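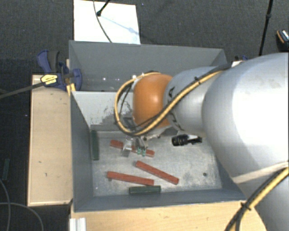
4. Storage depth and the choice of material

4.1 What was expected

In the earlier sections we described how the play materials are bought, who decides the place for them, and how much of the floor they take. We now come to the question which was for us the main one: does the depth of a container have an influence on what children take out of it? The staff in the day-care centres had strong opinions about this before we began. Some told us that children like to dig and that a deep bin is a kind of play in itself. Others said that whatever goes to the bottom of a deep bin stays there until the summer cleaning.

The literature gives only partial help. Miettinen followed one group over a winter and found that the same few pieces were used again and again, but the containers in that study were all of one size, and so depth could not be compared. Allasov compared open shelves with closed cupboards. The result there was clear and is often repeated, namely that things which can be seen are used more. However, a deep open bin is neither of these two cases. It is open, and from above one can look into it, but a child of three years does not look from above. The child looks from the side, over an edge which may come up to the chest, and what is seen first is the opposite wall.

We therefore expected two things. First, that the share of material taken at least once in a session would be smaller in deep bins than in shallow trays. Second, that this difference would be greater for the younger groups. The first expectation was confirmed. The second was confirmed only in part, and we return to it in 4.4.

4.2 Containers and material

The study took place in 20 rooms. In half of the rooms the loose material was kept in deep bins standing on the floor, and in the other half in shallow trays of the Handex type, which can be lifted by an adult with one hand and put on a low table. The rooms did not change their system for our sake. We considered asking them to do so, but Sirkka Kokkonen, who knew the centres from before, advised against it, and we think now that she was right. A new container is a novelty for some weeks, and we would have measured the novelty.

The material was also not made equal between the rooms. Altogether 1,977 pieces were listed in November, before the observations. The greatest part were building blocks, mostly of the Pinderwood series, and the rest were rings, half-rounds, lids, pieces of cloth, animals and what the staff called "the remaining things". For each piece we noted the shape group (long, flat, round, other), the colour and the condition.

The group of long pieces requires a few words. By long we mean a piece with one side clearly greater than the other two. Such pieces do not fill a container in the way cubes do. When they are few, each comes to rest at its own angle, as the red blocks do on the floor of the grey bin in Figure 3, and there is much free floor between them. When they are many, they make bridges over each other, and small round pieces fall through the openings and collect underneath. Staff who tidy up in a hurry make the second situation more often than they believe. In one room the long blocks formed a layer so stable that the animals under it had not been seen by the present group at all, and when Merja Toivonen emptied the bin for our list the children asked if these were new.

Figure 3. Long, narrow blocks in a deep open bin. The floor is worn and shows pale scuffs.

The inner surface of a container is seldom discussed in the guidance for early education, but it was mentioned to us many times. A hard floor makes noise when blocks are thrown into it, and the noise is for some children the purpose. A floor which is scuffed in pale patches makes white and light grey pieces more difficult to notice, while a strong colour such as red is little affected. We did not plan to study this and our list of conditions had only three steps (good, worn, damaged), which was too simple. In a repeated study we would photograph the inside of every container when it is empty.

4.3 Observation and recording

Each session lasted 40 minutes and began when the first child came to the container. The observer sat on the floor or on a low chair by the wall and did not take part in the play. If a child brought a block to the observer, which was common, the observer received it, thanked the child, and put it down at the side, and this piece was marked as used.

An event was recorded each time a piece left the container in a hand and stayed out for longer than a moment. Pieces which fell out, or which were poured out together when a tray was turned over, were recorded separately and are not included in the counts below. This rule caused much discussion between the observers. Ye-seo Cheon argued that pouring is also a way of choosing, and an efficient one, for the child sees everything at once. We agree with this as a description of play. For the question of depth it is nevertheless a problem, as no child in our study could pour out a deep bin, and the two systems would then be compared by an action possible in only one of them.

In total 922 events were kept for the analysis. Meriem Nasr read all the record sheets a second time without knowing which room they came from. Where the two readings did not agree, the sheet was discussed, and where the discussion brought no result the event was removed.

4.4 Results and their limits

In the rooms with trays the children used a wider part of the material. The same was true when only building blocks were considered, and also when the rooms with the largest number of pieces were left out. In the rooms with deep bins the choice was concentrated on the pieces lying near the wall where the children stood. The pieces by the far wall were taken mostly by the tallest child present, who often handed them to the others. This handing over was not something we had looked for, but it appears in the sheets from almost every room with bins and almost never in the rooms with trays.

It would be wrong to say, on this ground, that trays are better. A narrower choice of pieces was often joined with longer building. Children who had taken what was near did not come back so often to look for more, and several of the longest constructions in our notes were made beside a deep bin with a few long blocks only. The staff who defended the bins had noticed this before us.

Regarding age, the younger groups did use less of the material in deep bins, as expected. But the older groups did not differ between bins and trays as little as we had thought. One possible explanation is that an older child can reach the bottom but does not see a reason to do so when friends are already building at the other side of the room. Our records do not allow us to decide this. We noted what was taken and not where the child looked before taking, and a look over the edge which leads to nothing leaves no mark in our sheets.

Colour had a smaller effect than shape. Red pieces were taken slightly more in both systems. Long pieces were preferred in the deep bins, perhaps for the simple reason that one end is frequently higher or closer than the rest and can be gripped there, and flat pieces were taken least, for they lie close against the floor and small fingers do not get under them. In the trays the flat pieces were used as much as the others.

Finally, the amount of material in a container was different from room to room and also from morning to afternoon. A nearly empty deep bin and a full one are, for the child, two different objects. We treat them here as one category, and the reader should keep this in mind when the results are compared with those of Allasov.

Comments (4)

Elli Lehtinen
Thank you for putting this section online separately. In our centre we have both kinds and I recognise the part about the tall child very well. Is the form for the record sheets available somewhere?

Meriem Nasr
The form is in the appendix of the full text, last two pages. It is in Finnish, I can send the English one if you write to me.

pajatäti
We sawed the front wall of our bin lower by a hand's width. Cheapest improvement of the whole year. The edge must be sanded well!

R. H.
In 4.2 you write that half of the rooms had bins, but was the number of pieces also similar in the two halves? I could not find this in the table.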